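Hemton's walking soccer side is going to Ovik

I have been going to Hemton home games long enough to remember when the away end was a grass bank with a rope across it, and I don't think I've ever been this giddy about a match with no running in it. The club's walking soccer team — average age well north of mine, thank goodness — has been invited to play in Ovik this December, and last night they said yes!

The invitation came by letter (an actual letter, with a stamp) from Ovik's own walkers, who saw a clip of our lot losing on penalties over the summer and decided we looked like fun. It'll be two games over one weekend, indoors, with a supper in between. Ovik have been at this for nine years and they're supposed to be very good, so I'm not expecting a trophy.

Money is the only snag. The bus, the ferry and two nights at a guest house come to $2919, and the bucket at the gate has brought in $1591 so far. Runine, the bakery across from the ground, is giving us the takings from its cinnamon rolls on the next home Saturday morning — sorry, I should say the next home match, the fixture list has been moved around again. Either way, bring an appetite.

There are 21 players on the list and room on the bus for a few supporters, so I've put my name down. If you want a seat, sign the sheet by the Xie Stand turnstiles before the end of the month. You'll need to pay your own way, and please don't sign for a friend unless the friend knows about it (we had some trouble with that on the last trip).

Practice carries on as usual on the back field, with an extra half hour of passing drills at the end. New walkers are still welcome, and you can borrow shin guards.

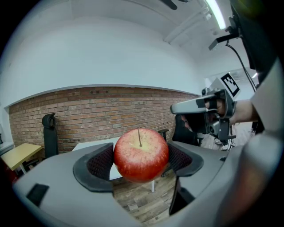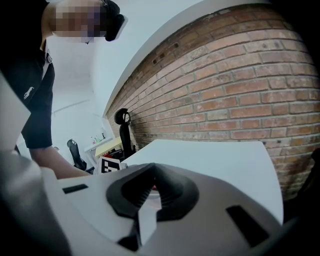
One reader wrote in to ask whether Ovik play the three-touch rule, as it caught us out badly last time we went indoors, and to say that if they do, the passing drills had better start tonight. The same reader wants two seats on the bus, near the front.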